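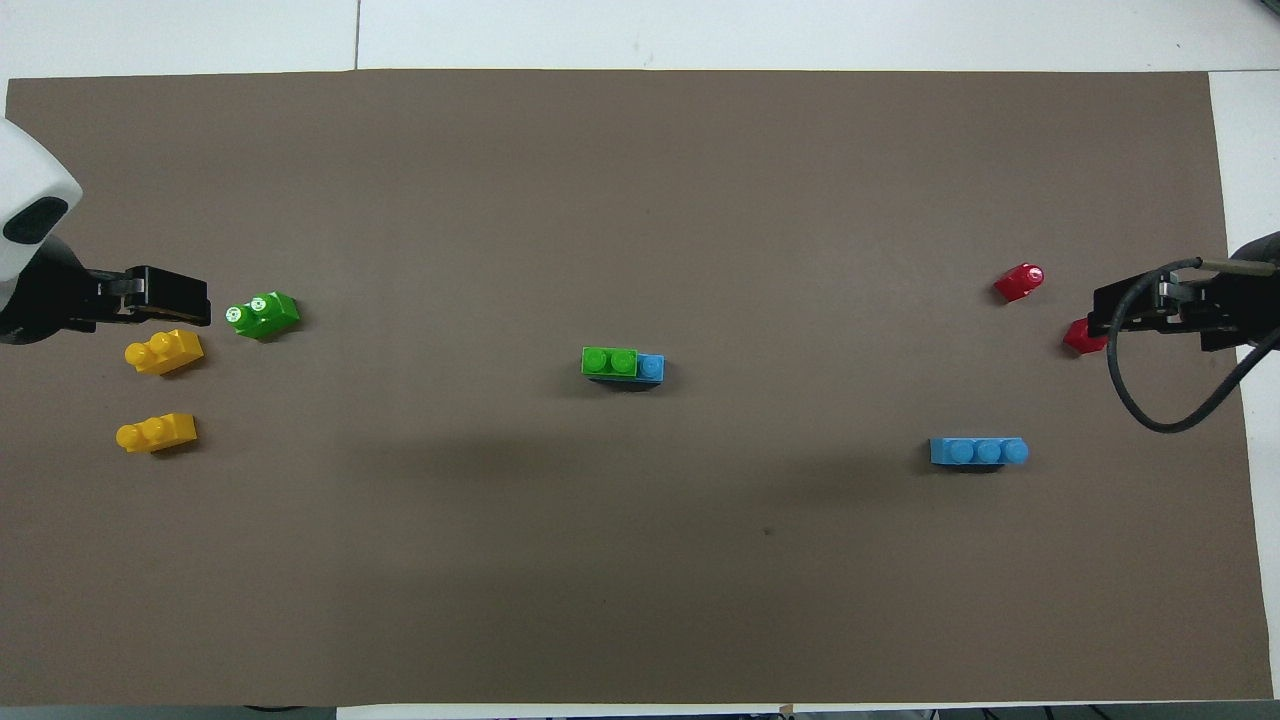
Both arms over the brown paper, Saturday, with the green brick sitting on the blue one.

I keep being told that planning for two arms is a solved problem. Parveen Wickramasinghe sent me the Talenance planner in April with a note saying it would "just work", and I've been picking at it ever since.

It's decent at what it's decent at. Give it one brick on its own and it finds a path before I've put my tea down. Stack one brick on another and the perception side starts guessing. It wants to call the pair a single object - a tall one, with a funny step at the end - and the planner believes every word of it.

I went through the logs from 600 planning calls. In 21 of them the two arms were given paths that crossed, and the checker passed them anyway. The checker doesn't know about cables either, so I have my doubts about the clean ones.

Nilmini Wijesinghe thinks a better segmentation model will fix the stacking. Maybe. I'd like the software to say "not sure" first, and I can't find a setting for that.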